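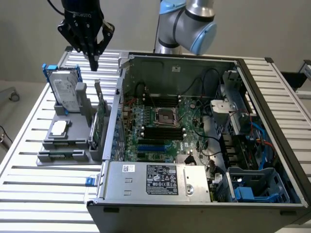 Health Policy and Public Services

Proposed consolidation of after-hours clinics: submissions and discussion

Posted by: larch_delegate
Nov 22, 2020

Members will be aware that the regional health authority has released its draft plan to close the after-hours clinics at Skitov and Gauthier and to transfer both services to the district hospital at Sterkberg. The plan rests on a review prepared by the consulting firm Larketti. According to its summary, Gauthier recorded 1,481 after-hours presentations over the review year, a volume the authors describe as insufficient to sustain a separate roster.

I would ask that replies address the substance of the draft. Comments on the character of the minister or the local member should be placed in the general section.

My own position is that the travel analysis is inadequate. The drive from Gauthier to Sterkberg is given as 44 minutes, measured from the post office. A considerable share of the catchment lives well north of the post office, on unsealed road.

Reply from: ridgeline_ratepayer

I have read the full document and must respectfully differ. The present arrangement at Skitov relies on locum cover, and the clinic was shut without notice on several evenings in July. A service that appears on a sign but cannot be staffed is of limited value to a parent with a sick child. If consolidation produces one properly rostered centre, I would be inclined to support it.

The travel question is legitimate. It should be put to the authority as a condition of support.

Reply from: larch_delegate

The July closures are not disputed. The authority set the locum rate, however, and declined to revise it when the neighbouring region did so. It is difficult to accept a staffing shortage as grounds for closure when the body proposing the closure had the means of relieving it.

Reply from: Wardnotes

I write as a former employee of the Sterkberg hospital and not on its behalf. The emergency department there has 8 treatment bays. The draft refers to "enhanced capacity" on two occasions and on neither does it state whether that means additional bays, additional nursing positions or a longer opening period for the minor injuries room. I would encourage every person making a submission to request a definition of this term.

Reply from: ridgeline_ratepayer

Agreed as to the definition. I had taken it to mean capital works, but on a second reading the financial annex contains no capital line.

Reply from: tenpin

With respect to both previous contributors, the matter has been decided and the consultation is a formality. The same procedure was followed for the maternity service. Submissions were invited, acknowledged and filed, and the ward was closed on the date first proposed.

Reply from: Wardnotes

That is not an accurate account of the maternity decision. The closing date was deferred by one quarter, and a visiting midwife service was added following submissions. I do not claim that this was a satisfactory outcome. It was nevertheless a change, and it is recorded in the authority's minutes.

Reply from: tenpin

I accept the correction regarding the date. The visiting service operates one morning per fortnight, and I would not regard it as a favourable precedent.

Reply from: cobalt_shire

Could someone confirm whether submissions may be lodged jointly? Our residents' association wishes to endorse the travel section prepared by larch_delegate but takes no position on Skitov, where our members are divided.

Reply from: larch_delegate

Joint submissions are permitted under section 2 of the consultation notice, provided each organisation supplies a contact address. Partial endorsement is acceptable if the paragraphs concerned are identified by number. I will circulate the revised travel section once I have added the school bus route, which the Larketti review omitted altogether.

Reply from: ridgeline_ratepayer

Please include me in that circulation. I intend to lodge separately, in favour of consolidation, but would be content to attach the travel section as a schedule. I would also ask that the Skitov figures be set out beside those for Gauthier, as the summary gives only the latter.

Reply from: larch_delegate

The Skitov figures have been requested from the authority. Its office has acknowledged the request and has given no date for a response.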